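Reading Room Diary
Kept by Oanh Tăng, for the Roven Residents' Library

April 23, 2020

The reading room remained closed to borrowers today, and the hours were given over to the reference stock. Mr. Yhon Ospina attended from nine until shortly before one. We worked at separate ends of the room, with the windows open.

The register lists 300 volumes. Of these, 126 were checked against the shelf cards this morning and the remainder are carried over. Two titles could not be found. Both are local histories and both were last signed out before the closure, so a note will go to the borrowers when the mail is next taken down. I have not marked them as lost.

A decision was reached on the white cabinet. It has held stationery, the old Mernow catalogs and a good deal that belonged to no one in particular, and it is to be used from now on for books awaiting repair. Mr. Ospina was of the opinion that the stickers on the doors should be removed before the room reopens. I was of the other opinion, and the matter was left – the black cat in particular is asked after by the younger members, and the adhesive would very likely take the finish with it.

The Mernow catalogs were boxed and labeled. They come to 66 issues, with a gap in the third year that has been noted before. The box is under the window until a better place is agreed. The stationery went to the desk drawers, apart from the envelopes, which had yellowed and were discarded.

Some discussion followed on the arrangement of the repair shelves. I proposed that spines needing glue be kept on the upper shelf and loose pages on the lower. Mr. Ospina would prefer to sort by date of receipt. We shall try the first method through the end of April and record any difficulty in this diary.

The doors are to be left open overnight to air the inside. The glue on hand is the last of the Jimlow, and a further jar has been requested. Lunch was taken late. A telephone call from the Kütt bindery was missed and will be returned tomorrow – they may be asking about the atlas, on which no estimate has yet been received. 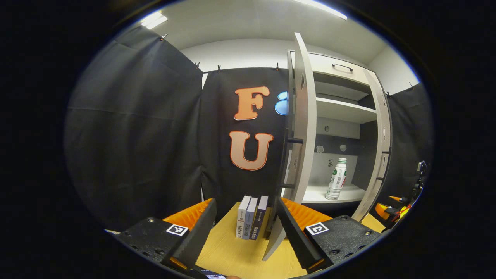
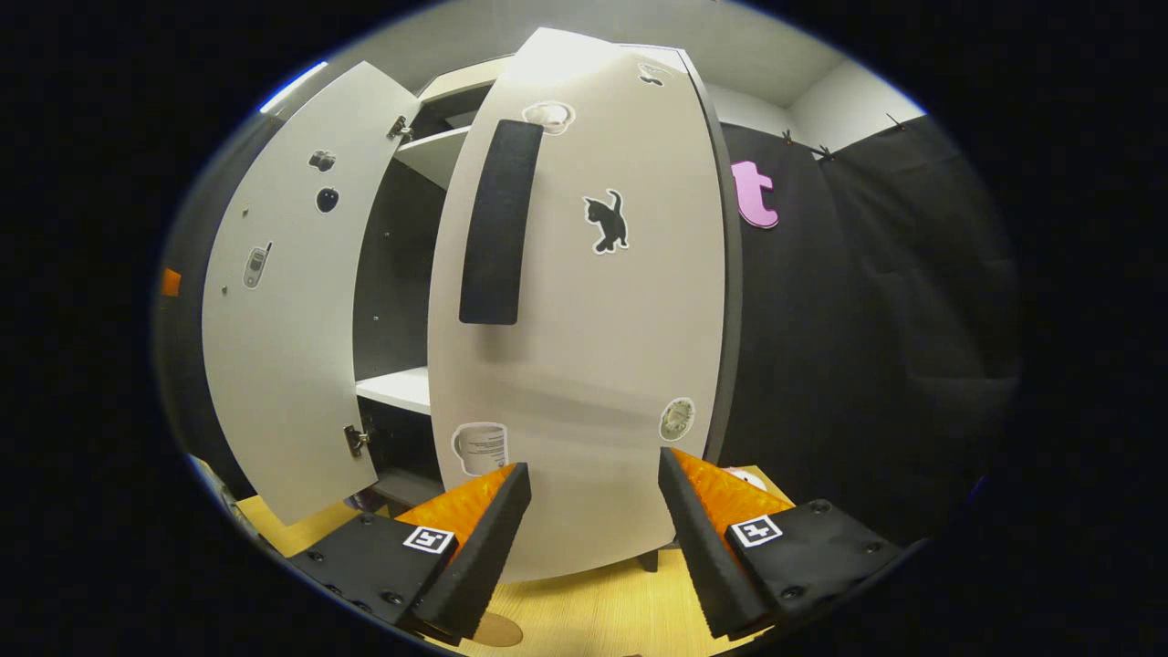
The white cabinet with its doors open; three books standing on the table in the first picture, and the black cat on the door in the second.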